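Section 2: Setting up the Rorus under-bed storage bags

Read this before you throw the packaging away. The leaflet in the bag says the set takes "seconds" to use. Allow an evening for the first one, and don't believe the drawing of 12 jumpers going flat as a pancake.

2.1 Before you start

1. Check you have two large bags, one hand pump and a spare slider. The slider is small and hides in the folds.
2. Wash and dry everything you plan to store. Dry means dry – a slightly damp cuff will smell by June.
3. Empty all pockets.
4. Take out anything made of leather, fur or down. The maker says down is fine. Amra Krasniqi tested that claim for this guide on an old duvet, and it never got its loft back.

Note: the lavender sachets sold alongside the bags are optional. We have seen no proof that they keep moths away.

2.2 Sorting and filling

5. Tip the clothes out on a bed and sort them into "keep out" and "put away". If you haven't worn it for two winters, ask yourself why it deserves a bag.
6. Fold to the width of the bag, leaving a hand's width clear below the seal.
7. Lay heavy items at the bottom and stop at the fill line. The line is generous as it is.

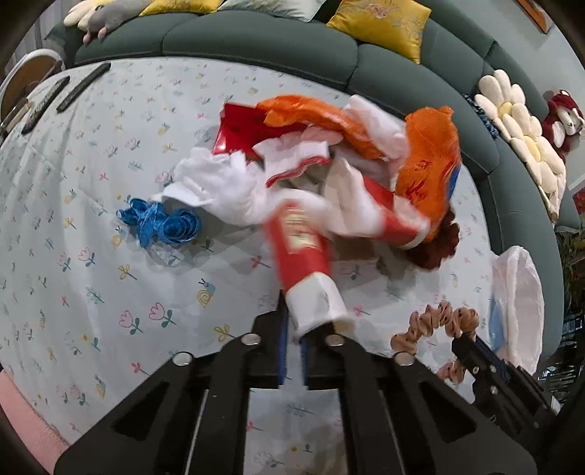
Can I store shoes in the same bag as clothes?

Only if they are soft and clean, such as slippers. Heels and buckles press into the plastic once the air is out, and a hole you can't see will let the bag swell up again overnight.

2.3 Sealing and pumping

8. Run the slider along the seal and back again. Then check it with your fingers, as the click is no guarantee.
9. Fit the pump to the valve and work it steadily. Stop when the bag feels firm.
10. Close the valve cap and leave the bag for an hour before sliding it under the bed.

Caution: keep the bags away from babies and young children. Do not store them next to a heater.

2.4 If the bag fills with air again

Wipe the seal with a dry cloth and repeat steps 8 to 10. If it still won't hold, swap the slider. The box promises 200 uses. Felicja Głowacki, who checks our returns, would like to meet the person who managed it. Patches from the Irik repair kit stick well to flat plastic and badly to creases.

Open each bag once a season and let the clothes hang for a day before wearing them.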